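About Tornstead

Tornstead is a residential school for adult learners, founded to give working people a second opportunity to complete their general education. The school stands at the edge of Holroyd, within walking distance of the train station, and is governed by an independent board. Instruction is offered in reading, writing, mathematics, history and bookkeeping.

Students attend for terms of 3 months and live on the grounds while classes are in session. Most arrive after several years in employment, and many are the first in their families to return to study. Admission is by interview. No entrance examination is required, and applicants are not asked to show earlier school records.

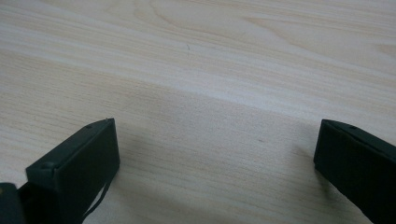

Teaching at Tornstead is carried out in small seminar groups, each led by the same tutor from the first week of term to the last. Students are expected to prepare the assigned reading in advance and to take part in discussion. The seminar rooms are plainly furnished, with pale wooden tables whose curving grain is left in view, and telephones are put away during class. Written work is returned with comments within 2 days.

The library holds 1074 volumes on local history in addition to the general collection, and is open to residents of Holroyd on the same terms as students. Books may be borrowed without charge – a library card is issued at the front desk on proof of address.

Tornstead works in partnership with Muvance, which provides career advice to students in their final term, and with the Rurora Fund, which awards grants toward room and board. Grants are made according to need. Applications for the next term are now being accepted and should be sent to the Admissions Office, together with the completed form and a short letter stating the applicant's reasons for wishing to study.

Page last reviewed 12 March 2020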